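Home Organization for Small Spaces
Session 7 notes: The Entryway
Instructor: Walter Huanca, Roltstead Community Evening Program

Welcome back, everybody, and thank you for all the closet stories last time (I laughed the whole drive home). Tonight we move to the front door, which is my favorite part of any home and usually the messiest.

Start with what I call the landing habit. When you come in tired, you put things down at the first spot your hand or foot finds, and you'll keep doing that no matter how many pretty baskets you buy. So before you shop, watch yourself for a week. Where do the keys go? Where do the shoes come off?

For shoes, keep only the pairs you wear most weeks by the door, and let the boots and dress shoes live in the bedroom closet until December or so. A low rack is plenty for most of us, and slip-ons are the easiest thing in the world to put away! 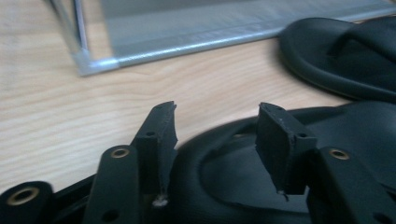
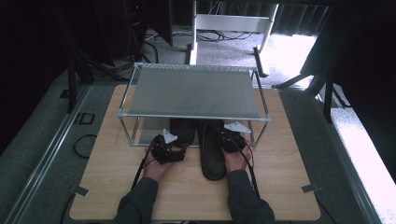

Now, mail. Please give it one tray, and a shallow one, so it fills up fast and bothers you. My first apartment in Betancur had a hallway 35 inches wide, and I still managed to lose an electric bill in it.

Homework: measure your entryway, wall to wall and floor to the lowest hook, and bring the numbers with you. A rough sketch on the back of an envelope is fine. We'll do coat hooks and umbrellas next.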